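Polling place walk-through, Plumley hall, August primary
My checklist, with notes for whoever opens up in November

Doors open at 7 a.m., so I had the side entrance unlocked at 5:30 and did this list with a coffee in one hand. Sorry about the handwriting on the original!

1. Accessible entrance. OK. The ramp is clear and the buzzer works, but you have to lean on it. The mat at the top curls up at one corner, so I taped it down.

2. Parking. Needs work. We only had one van space marked and I'd really like two. Cones are in the hall closet behind the folding chairs.

3. Campaign signs. Fixed. Two of them were inside the no-campaigning line, one for each side (fair's fair), and I moved both back to the sidewalk.

4. Voting booths. OK, 10 set up. Number 7 wobbles. I folded a piece of cardboard under the leg and it held, but please don't put it at the end of the row where people bump it with their bags.

5. Ballot box seals. OK. I read the numbers out loud and had a second worker check them against the sheet, then we both signed. Do this before you touch anything else on the table. 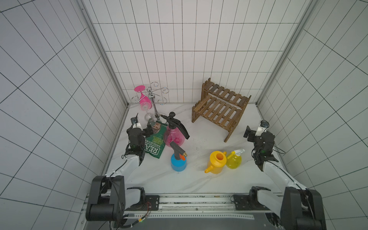
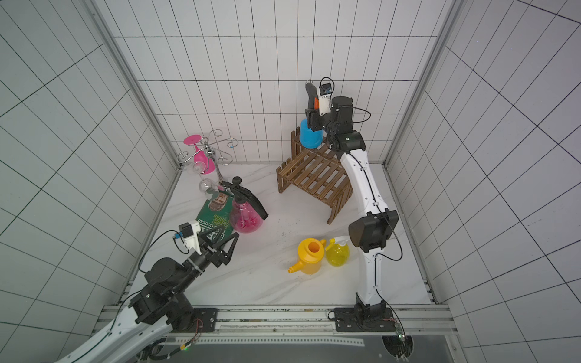
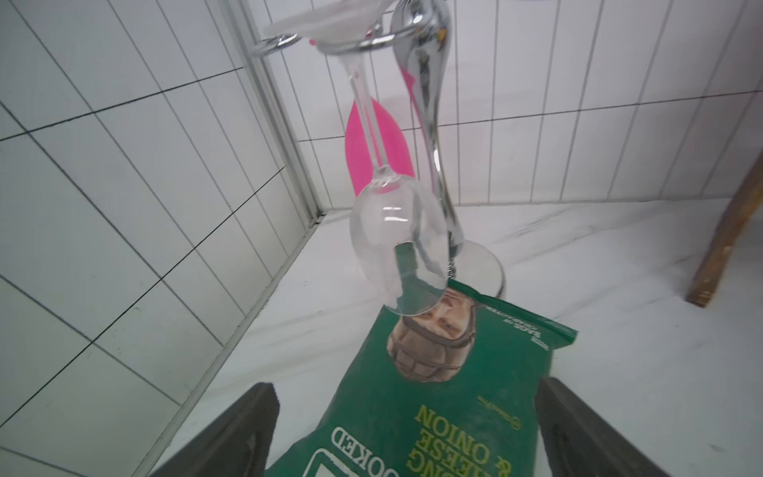 6. Check-in tablets. Mostly OK. The Fosska ones charged fine overnight, but one kept dropping the connection until I moved it away from the kitchen wall. Keep the paper poll book open next to it anyway, I used mine twice before lunch.

7. Cords. Fixed. There was an extension cord right across the line to the booths! Now it goes along the baseboard with 20 feet of cord cover over it.

8. Provisional ballots. Short. The packing slip said 20 envelopes and I got 19, counted three times. Called it in, wrote it on the log, and kept the slip.

9. Sample ballots and language notices. OK, all posted at eye level, plus one lower down by the chairs.

10. Exits. Back door sticks. You need a good shove with your shoulder, and I don't want to be the one explaining that in a fire drill. Reported to the county, no answer yet, so ask again in October.

Also bring your own pens.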